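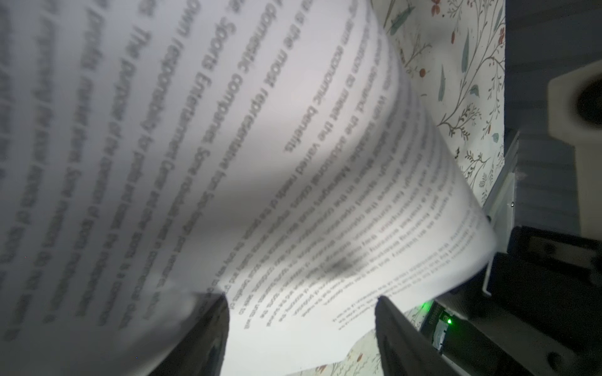

The Dulleo project set a target of 400 accepted examples of paper handling before the policy could be trained again. The target was met on 2/23/24, and I am recording the procedure while the details remain fresh.

Paper was chosen at the request of Liltis, our partner in the work. The earlier set, named Soliman, consisted almost entirely of rigid objects, and the trained system performed poorly on anything that bends. 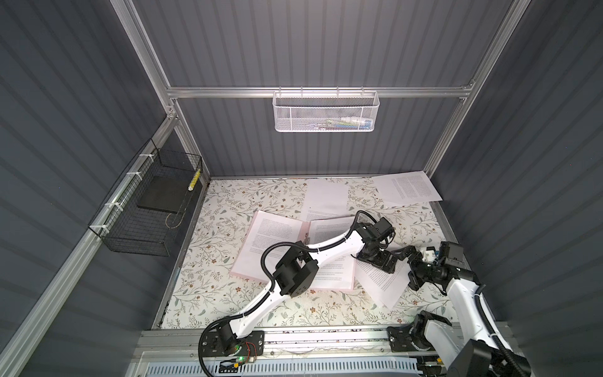
Each example is one complete attempt by an operator controlling both arms. The loose sheets and the pink folder are set out afresh before every attempt, and operators are asked to vary the angles. An attempt is limited to 70 seconds. Hesitations are kept - a second grasp on a slipping page is useful material - but any attempt in which a sheet is torn is withdrawn.
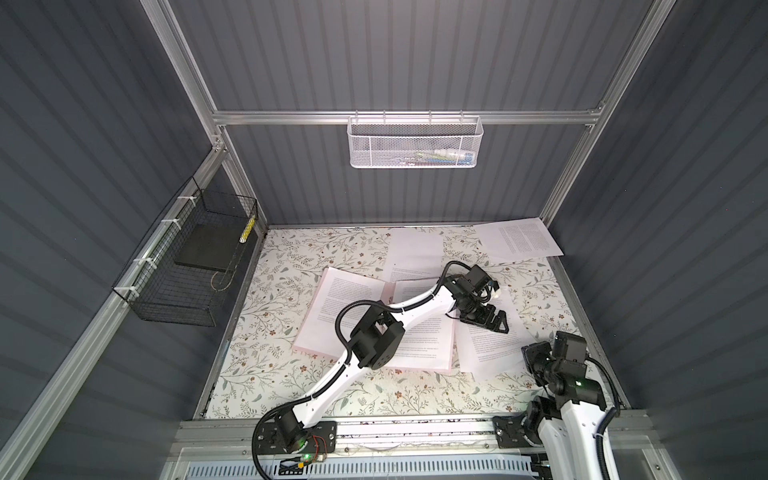 Review took longer than collection. Two readers marked every recording separately, and disagreements were settled against the written rules, which have now been revised 5 times. Most disputes concerned the point at which a page may be considered released.

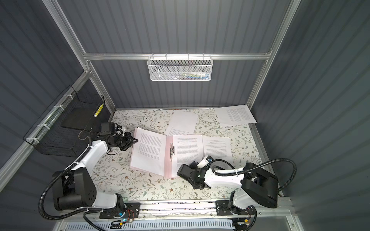 Both arms at work over the folder and loose sheets.

The accepted recordings bring the full Dreltorari collection to 1079 examples. Training is expected to begin once the labels have been checked, and the next round, on envelopes, is planned for August.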